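Section 5: Setting Up the Desktop Containers

Read this section after the tabletop has been assembled and leveled (Section 3). It covers choosing a place for each container, cleaning, first filling, and the weekly reset. You do not need any tools.

Before you start

Clear the tabletop completely. Wipe it with a damp cloth and a drop of dish soap, then dry it with a second cloth. A white Trundon top shows pen marks and coffee rings very clearly, and marks that have been left for a few days are harder to remove.

Check that the back edge of the table is against the wall. If there is a gap, small items such as paper clips and erasers will fall through it. Push the table back from both ends at the same time. Do not drag it by one corner.

Have these ready:

The storage bin
The pen holder
The bowl
Two soft cloths
Dish soap
The items you plan to store

CAUTION: Do not use scouring powder, steel wool, or solvent cleaners on the tabletop or on any plastic container. They leave a haze that cannot be polished out.

5.1 Washing the containers

New containers may have dust on them from packing. Wash them before first use.

1. Remove all stickers and price labels. If adhesive stays behind, rub it with a little cooking oil on a cloth, then wash the oil away.

2. Wash the bowl and the storage bin by hand in lukewarm water. Clean the folds of the bowl's rim with a soft toothbrush. Lint collects there.

3. Do not put the pen holder in water. Brush it out with a dry paintbrush and wipe the outside with a barely damp cloth.

4. Turn the bowl and bin upside down on a towel and let them dry fully. Water trapped under a container will leave a ring on the table.

NOTE: The Hadari bowl and bin are not dishwasher safe. They can warp at 60 °C, and a warped bin will rock on a flat surface.

5.2 Placing the storage bin

The bin goes in first. It takes up the most room, and the other two pieces are placed in relation to it.

1. Set the bin at the back of the table, against the wall, on the side of your writing hand.

2. Turn it so that the sloped edge faces you. You should be able to look down into it from your chair without standing up.

3. Press lightly on each corner. If the bin rocks, look for a crumb or a bit of packing tape underneath.

4. Leave the bin open. If yours came with a lid, store the lid flat in a drawer. A bin that has to be opened every time tends to stop being used, and things pile up next to it.

Use the bin for items you need several times a week but not all day long: tape, a stapler, sticky notes, a calculator, charging cables. Coil each cable and fasten it with a tie before putting it in.

CAUTION: Do not stack books or a second container on top of an open bin. The walls are not made to carry weight from above.

5.3 Placing the pen holder

1. Stand the pen holder toward the middle of the table, between the bin and the place where the bowl will go.

2. Sit down and reach for it with your elbow resting on the table. If you have to lean forward, bring the holder closer.

3. Test every pen on scrap paper before it goes in. Throw out the dry ones.

4. Put pens in with the cap up and pencils with the point up. Scissors go in with the blades down.

5. Stop while there is still space to move the pens with a finger. An overfilled holder tips when you pull one out.

NOTE: Very thin items such as needles and unfolded paper clips can work their way through the mesh and scratch the table. Keep them in a closed tin.

If children use the table, keep the scissors and any craft knife out of the holder and store them in a drawer that locks.

5.4 Placing the bowl

The bowl is for loose things that have no shape in common and roll or scatter when left on the table — a ball, a key ring, hair ties, a spare button.

1. Set the bowl on the other side of the pen holder from the bin. Leave enough room between the two for your hand.

2. Keep the bowl back from the front edge of the table. The ruffled rim is wider than the base, so a sleeve can catch it.

3. Place heavier items on the bottom, in the center. Do not hang anything over the rim.

4. Lift the bowl with both hands under the sides. Do not pick it up by one fold of the rim, especially when it is full.

CAUTION: The bowl is not intended for food once it has been used for desk items. Coins and keys leave fine scratches that are hard to clean.

5.5 Checking the layout

Sit at the table as you would on a normal day and go through these points before you fill anything further.

The front half of the table is free for paper or a keyboard.
Nothing stands where your forearms rest.
You can see into the bin from the chair.
No container touches another.

If you are left-handed, reverse the whole arrangement. The order stays the same: bowl, pen holder, bin, with the bin on the side you write with.

Work with the layout for a few days before making changes. Most people end up shifting the pen holder slightly and leaving the rest as it was. When you have found the right spots, you can mark them with a small dot of removable tape under each container. This is useful if the table is shared or cleared every evening.

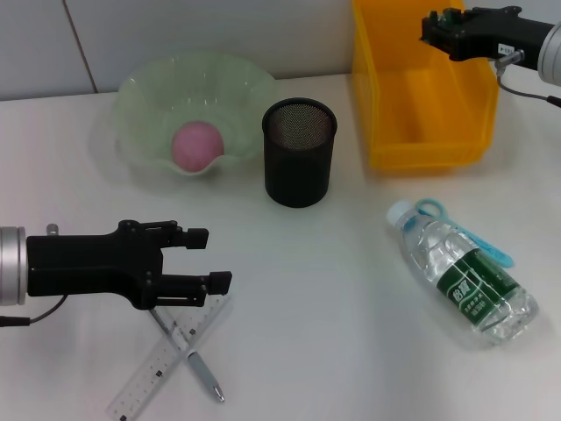 Text: Tatiana Říha
Technical review: Kvido Šimko
Revised in March

The bowl to the left, the pen holder beside it, and the yellow-orange bin back against the wall make up the right-handed layout. With only a pink ball in the bowl and nothing yet in the pen holder or the bin, it is easy to judge the spacing. Start in the same way and add your own things afterward.

5.6 Weekly reset

Choose a fixed time. Sunday evening works well for a table that is used for school or office work.

1. Empty the bowl onto a cloth. Put back only what belongs there. Anything that lives in another room goes to that room now.

2. Take the pens out of the holder, tap it upside down over a wastebasket, and refill it.

3. Lift the bin, wipe under it, and set it back in the same spot. Sort the contents only if you can no longer see the bottom.

4. Wipe the free part of the table last, working from the wall toward you.

5.7 Common problems

The bin slides when you reach into it.
Wash and dry the underside. If it still slides, fit a set of Cemel adhesive pads, one at each corner.

The pen holder tips over.
Remove some of the longer items, such as rulers and paintbrushes, and store them flat.

The bowl looks cloudy after washing.
Some haze is normal for frosted plastic. If it feels chalky, the cause is hard water. Wipe it with diluted white vinegar and rinse.

A container has left a colored mark on the table.
Apply a paste of baking soda and water, wait a few minutes, and wipe it off with a soft cloth. Do not scrub. Repeat if necessary.

A container arrived cracked or missing.
Keep the packaging and contact the Kratochvíl parts desk. Quote part set 296 and say which of the pieces you need. Single pieces can be ordered without replacing the set.

Continue with Section 6 to fit the drawer dividers.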